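FOR IMMEDIATE RELEASE - February

Civix opens kitchenware and table room at Doltanska

Civix is opening a new room for tables and everyday kitchenware at its Doltanska building. Doors open at 9 a.m., free entry, no booking. 179 items on the floor at opening, most of them for sale, the rest on loan from Van Dijk.

The tables come first. Wood tops, warm orange-brown to reddish finish, the grain left to show. Visitors are welcome to lean on them, set things down, pull up a chair.

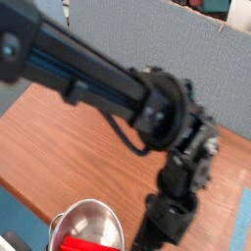
What's in the room

Tables, benches, shelving. Mixing bowls, serving bowls, colanders, trays. The Plutari line has its own corner by the window, prices on the tags. Stainless steel bowls are out on the tables and not behind glass, so people can pick them up and check the rim and the weight.

"We wanted a room where you can put a bowl down on a real table and see if you like it there," said Marianna Wysocka, who runs the project for Civix. "Shops stack them to the ceiling. You take one home and its the wrong size."
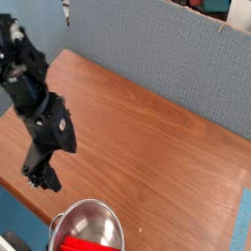

Wysocka said the choice of plain metal against wood was made early on and stuck. Painted tops were tried, looked cold, went back to the supplier. Varnished wood wipes down fast and doesnt need a cloth under every dish.

The room is 2000 square feet, ground floor, step-free from the street. Parking behind the building, please don't use the loading bay before noon.

Civix has the lease through 2028. A second room, for storage and pantry goods, is planned for the same floor, opening date to folow.

Trade visitors: separate entrance, mornings only, bring a business card. Bulk orders of Plutari bowls are taken at the desk or by phone, extension 2271.

Press contact: Marianna Wysocka, Civix, Doltanska. Price list on request.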